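From the Jekano workshop

My arms are sore and I've learned that I'm a terrible shelf stocker when the hands aren't mine! I spent my turn on the remote rig steering the robot around our practice store - chip cans, shelves, those black fingers - and every run gets saved so Manon, our training software, can copy it later. Poor Manon. 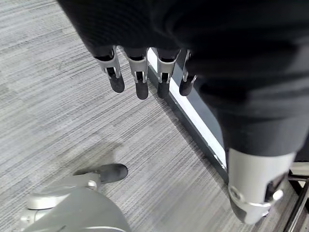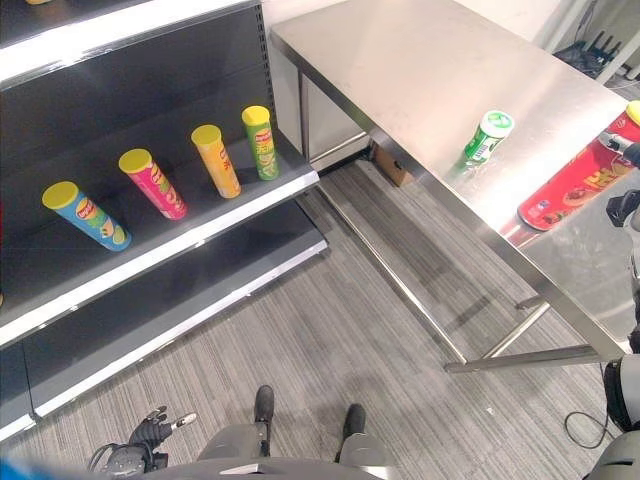 Chip cans with yellow lids, in every one from here on:
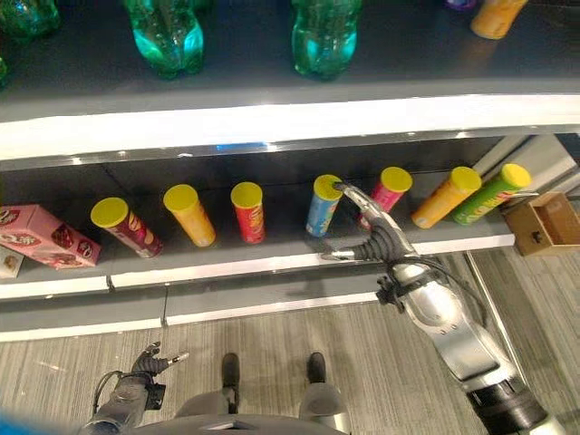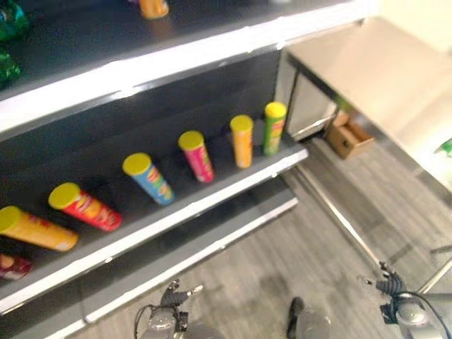

Sachiko Ebihara wrote back that I should stop tossing my clumsy runs, as the ones where you fumble and recover teach it more than the pretty ones. She'd keep 100 of mine, wobbles and all. Fine by me - we need 400 by the end of the month and we're at 228, so if you have a free hour, come take a turn.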